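How does an export license requirement differ from a full embargo?

fannessreader
My local discussion group in Clindville is reading up on trade sanctions this October and I'm totally hooked, but I keep mixing up two things. If a country puts another country's goods "under license," is that the same as banning them? And who gets in trouble if a middleman ships the stuff on anyway? Our handout has 27 pages and never says.

uniyal_trade_nerd
Great thing to be reading about! They're different tools. An embargo says no by default to nearly all trade with a place, usually with carve-outs for things like food and medicine. A license requirement says you have to ask first, and it's often tied to certain goods, certain buyers or certain end uses. The confusing part is that a government can announce it will turn down nearly every application - "policy of denial" is the phrase to look for - and then the license rule works a lot like a ban. So always read the review policy along with the list of goods.

javuvon
its basically the same thing in practice, just more paperwork

clindville_portside
I'd push back on that a little! I did the shipping paperwork at a parts wholesaler for years, and we had 400 or 500 items in the catalog. Most needed no license at all for most places. Under an embargo we couldn't have sold a box of washers.

On the middleman: both can be in trouble. The reseller can be liable for sending goods on, and the first seller can be too if they knew or ignored obvious warning signs, like a buyer who won't say where the order is going. Some countries' rules follow the goods even after they've been sold abroad, and that part is fascinating once you get into it. Look up "re-export" next - your group could easily spend a whole evening on it.

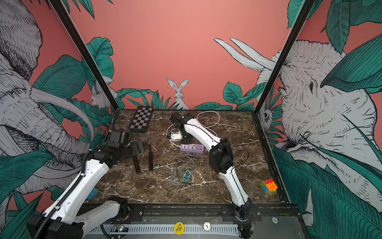

And if you have time for a second evening, try "end-user statement." It's the form where the buyer puts in writing who will use the goods and what for, and reading a blank one taught me more than any article did.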